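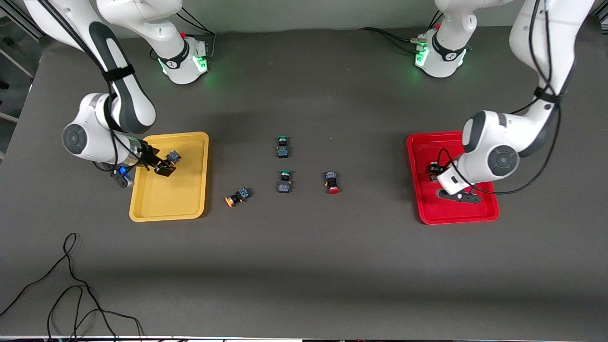 Two arms, two trays, one scattering of push buttons. Student project life!

Right, it's May 31, 2023 and I promised I'd post about the robot sorting project before we hand it in, so have a thread. It'll be long (sorry in advance, I've had a lot of tea).

We're a little team of second years and the module is basically "make two arms share a job without bashing into each other". Other groups picked stacking or folding. We picked buttons. The chunky push-button sort you'd find on a control panel, with a coloured cap on one end.

The task sounds so easy. Buttons start out loose on the table between the trays. One arm fills the yellow tray, the other fills the red one. Go until there's nothing left in the middle. A toddler could do it, and I've now spent most of a term on it.

Our project is called Okovia, by the way. It was going to be Pomare but another group had already put that on their poster and wouldn't budge. I'm still a bit sore about it.

So, the trays. First plan was to sort by cap colour, red to red and so on, and then we remembered we've got green caps and orange caps too and only two trays. Cue a very long argument! In the end colour doesn't matter, each arm just takes whatever's handed to it on the list.

Picking up is the bit I worked on. The buttons are small cylinders, so if one's lying at an angle and you come down square to the table, the fingers nudge it and off it rolls. You have to turn the wrist to match. I wrote that code three times. The third one is the shortest and I love it like a pet.

Shamim Kazmi did the bit that stops the arms fighting over the middle. It's a sort of invisible line down the table and you have to ask before you cross it. First version was so polite that both arms asked, both waited, and we all stood there watching two robots do nothing for ages. Very British of them.

Numbers, for those who like them! Our log has 3,623 attempted picks in it. The first 1,000 are pretty much rubbish and we're only keeping them to show how bad it was. The marking run is 20 buttons in one go, and our best clean streak so far is 27 if you let us carry on into a second run (the marker won't, I asked).

Letting go is harder than grabbing, which I did not see coming. Drop from too high and the button bounces about in the tray. Go too low near the rim and the fingers clip the side. We now come in over the tray, go down, open, wait a beat, then lift. That little wait fixed more than a week of my clever ideas did.

Someone asked about the strap on the arm. It just keeps the cables in. Use straps. Use more than you think. I had a cable snag back in October and the sound it made still visits me at night.

Things I'd do differently: write down which settings go with which run. We had a file called final, then final2, then final_REAL, and guess which one worked (final2, and it took an afternoon to find out).

Demo's in the Teltevar building, ground floor, then a few of us are taking a poster to the student robotics day at Greltport. If you're going, come and say hi, I'll be the one going on about wrist angles.

Still to do: finish the report, tidy the plots, get Shamim to sign off on the safety page. I've got the kettle on again, so if you've got questions about the gripping side stick them under this and I'll get to them tonight!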